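Workshop Tips: Good Practice for Grippers and Metal Parts

Tinance Workshop Pages
Updated 2026-01-11
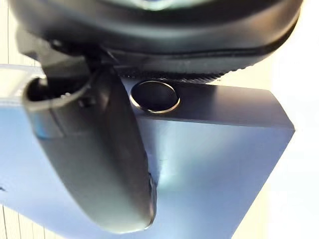

Gripper finger against the front face of a metal block, next to a bored hole.

These are the rules we use at our own bench for small robot arms handling metal parts. They suit a home shop or a small shared workshop. If your arm came with a manual, the manual wins wherever the two disagree.

Before you power up

Clear the bench of everything the job doesn't need. Rags, loose screws and cable ends are the usual trouble.
Wipe the part and the fingertips with a dry, lint-free cloth. Oil on either one changes the grip, and you will end up raising the force to make up for it.
Check the finger fasteners by hand. If one turns, tighten it to the figure in the manual and mark it with a paint pen.
Press the emergency stop once and confirm the arm will not move. Do this every session, including short ones.
Tie back hair, take off rings and gloves, and roll sleeves above the elbow.

Gripping a block

Grip on flat faces where you can. Corners and chamfers let the part turn.
Keep fingertips clear of bored holes. The rim of a hole is easy to nick, and a nick you can barely see will still stop a pin from going in.
Start with the lowest force setting and go up one step at a time. Lift the part a finger's width, hold it there, and set it down again before you run the full move.
Bring the finger in slowly for the last stretch. We cut the speed to 13 percent for any contact with metal and leave it there until the part is released.
Don't use the finger as a pusher unless the maker allows it. Side loads wear the linkage.

Clearance above the part

The body of the gripper is wider than the fingers, and it is the thing people forget. Run each new program once with the part removed, then once at low speed with the part in place, and watch the housing as well as the tips. If the part has a clamp or a raised edge, add its height to your safe travel height and write the new number on the job card.

Hands and people

One person runs the arm. Anyone else stays behind the tape.
Never reach in to straighten a part while the arm is paused. A paused arm can still move. Stop it fully, straighten the part, step back, then restart.
Keep the stop button within reach of the hand you write with.

Routine care

Every 120 cycles: wipe the fingertips and look for metal dust.
Every 1,000 cycles: check the linkage for play and look over the tips for wear. Replace both fingers together, even if one still looks good.
Every December: go through the job cards and throw out the ones for parts you no longer make.

Our Miettinen log sheet has a column for each of these. A plain notebook does the same work if you keep it at the bench.

Cleaning satin-finish metal

Wipe along the grain of the brushing. Use a mild soap solution on a damp cloth, then a dry cloth straight after. Skip scouring pads and anything gritty. Finger smudges that won't lift with soap usually come off with a little isopropyl alcohol, used with the arm switched off and a window open.

See also: Storing Spare Fingers; Labeling Job Cards; Tape Lines on Concrete Floors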